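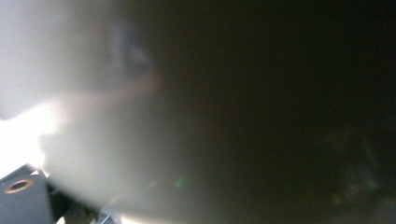 Does a hotel pass ever pay for itself?

The Natora pass has been turning up in readers' inboxes since the spring, and a good many of you have forwarded it to me with the same question. You pay a yearly fee, you get reduced rates at a list of small hotels in the Nordic countries and Spain, and you are promised a free second night at some of them. The brochure is handsome. I have now read the terms that come with it, all the way to the end, and I would keep my card in my pocket for the time being.

Start with the list. Natora says members can choose from 3000 rooms. That sounds like plenty until you notice that it counts rooms and not hotels, and that a room is on the list if it can be had at the member rate on any night of the year. A room released on one wet weekday in November counts just as much as one you could book in July. I asked how many were open to members in the school holidays and was sent a link to the brochure.

The member rate is the next thing. It is worked out against what the terms call the "reference price", set by each hotel and changed when the hotel likes. Anneli Saarela, who reads this newsletter in Welton and books all her family's trips, tried it on a lakeside place she already knew. The pass rate was lower than the reference price, as promised. It was also a few pounds higher than the price she got by ringing the front desk and asking for three nights with breakfast. She rang again on the Wednesday, in case she had struck lucky with a kind receptionist, and was given the same figure.

I put this to Reijo Juntunen, who handles members' queries for Natora. He replied quickly and politely, and said that prices on the telephone "may reflect conditions not available to all guests". I have no idea what that means. Anneli had no conditions. She had a phone.

Then the free second night. It applies at hotels marked with a small leaf, for stays of 2 nights only, booked at the reference price. So you pay the full rate for the first night, a rate the hotel has chosen for itself, and the second is free if you arrive between Sunday and Wednesday. Stay three nights and the offer falls away altogether and you are back on the ordinary member rate. You can't book 2 nights under the offer and tack a third on the end either, as clause nine treats back-to-back bookings as a single stay.

In fairness, some hotel owners do seem to like it. Agnes Bakke runs a guest house with a bakery on the ground floor and joined in its first season. She told me the pass fills beds in February, when she would otherwise shut the top floor and save on the heating, and that the guests it brings have been pleasant and tidy. She also told me she lets no pass rooms at all between June and the end of August. Why would she? She is full. I think that is perfectly sensible of her, and I think it should be printed on the front of the brochure.

Inmaculada Aranda, whose family hotel near the coast was with the older Kohlhase card before that folded, is less keen. Her complaint is that guests come in expecting to be given things — a better room, a late checkout, a bottle of something — that the scheme hinted at and she never agreed to. She hasn't signed up this time.

The fee is £100 a year and renews by itself unless you cancel a full month ahead, in writing. Writing means a letter. An email will not do, although an email is all it takes to join.

If you are retired, travel midweek in the cold months and are happy to go where the rooms are, you might come out a little ahead. I'd still ring each hotel first and write down the price you are given. If you have children at school, I can't make the sums work whichever way I turn them, and Kalevi Hämäläinen, who checks my arithmetic before these items go out, couldn't either.

Several of you have also asked about the Brilden weekend vouchers sold at supermarket tills. I have one on my desk and I'm trying to book something with it. So far I have been offered a Monday.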